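Magazine > Home & Household > Features

Print this article | E-mail this article

August 2020

The Bedroom Surface Problem
By the Household Desk

A flat surface in a bedroom collects material at a steady rate. Packaging goes down on it because the trash can is in the kitchen. Small items go down on it because their drawer is full, or because they have no drawer. After a month or two the surface can no longer be used for anything, and the person who owns it starts putting things on the floor.

Most published advice treats this as a storage shortage and recommends buying a unit of some kind. We took the other route and spent part of the summer clearing bedroom surfaces with what was already in the room, plus a roll of drawstring bags. The method below is the one that held up. It takes 52 minutes for a heavily loaded surface and 18 for a light one, sorting included.

The first step is the bag. Open it fully and set it on the surface itself, at one end, with the mouth up. A bag on the floor means bending for each item, and after a while the bending stops and a second pile forms. A bag at working height gets used. Fold the rim outward once so that it stays open, and leave the ties outside the fold where they can be reached at the end.

Color matters more than expected. White and clear bags disappear against bedding and pale furniture, and good items get dropped on top of them and swept in. Yellow is easy to see from anywhere in the room. The Gritasero drawstring type, sold in rolls, was the one we used most. The film is thin, and it will split if a rigid tray is forced in corner first.

The second step is packaging, and only packaging. Empty shells, sleeves, wrappers and clear plastic come off the surface before any decision is made about the objects that came in them. Packaging is mostly air. On one surface it accounted for more than half of the volume and almost none of the weight. 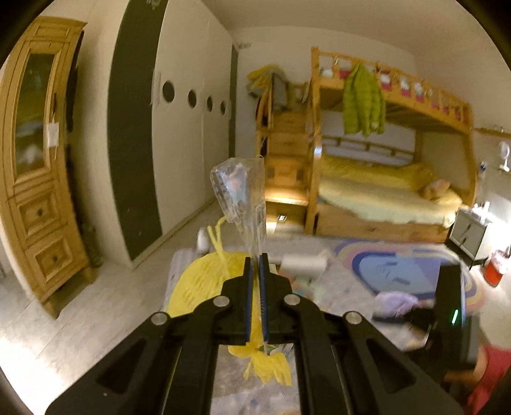 Molded clear plastic needs some handling. It springs back after being crushed, so a bag that looks full is often holding a few stiff shells and a lot of empty space. Press each piece flat along its ridges, fold it once, and slide it down the side of the bag. Check inside before it goes. Spare screws, caps and instruction slips tend to stay behind in the narrow end, and a clear part inside clear plastic is easy to miss. Where local collection accepts this material, keep it in a separate bag from the start. Sorting it out later doubles the time.

Third, the small loose items. Do not sort them by type yet. Push them together into one area and work from the edge inward, picking up each item once. It goes in the bag, in a drawer, or back to another room. Anything for another room waits by the door until the end. Walking it there immediately is how a short job becomes an afternoon.

Rolls and bottles are a category of their own. A roll left on its side travels whenever the surface is bumped, and small bottles get knocked over behind larger things. Stand both upright against the wall -- or in a shallow box if the surface has no wall behind it -- and wipe the base of each bottle before putting it back.

Drawers come last. In a tall cabinet with glass above and drawers below, the usual mistake is to fill the glass section with overflow, where it is on view all day. Use the drawers for small goods and keep the glass section for things that are stable and seldom moved. Paneled drawer fronts often hide a shallow box, so measure the inside before buying dividers. The Getholm divider set needs 100 millimeters of clear height, and 4 of the drawers we measured did not have it. Cut card works as well and costs nothing.

To close the bag, unfold the rim, press the air out from the bottom upward, and pull both ties evenly. If the neck will not gather, the bag is overfilled. Take out the top layer and start another.

We will return to the same surfaces in September to see how much has come back.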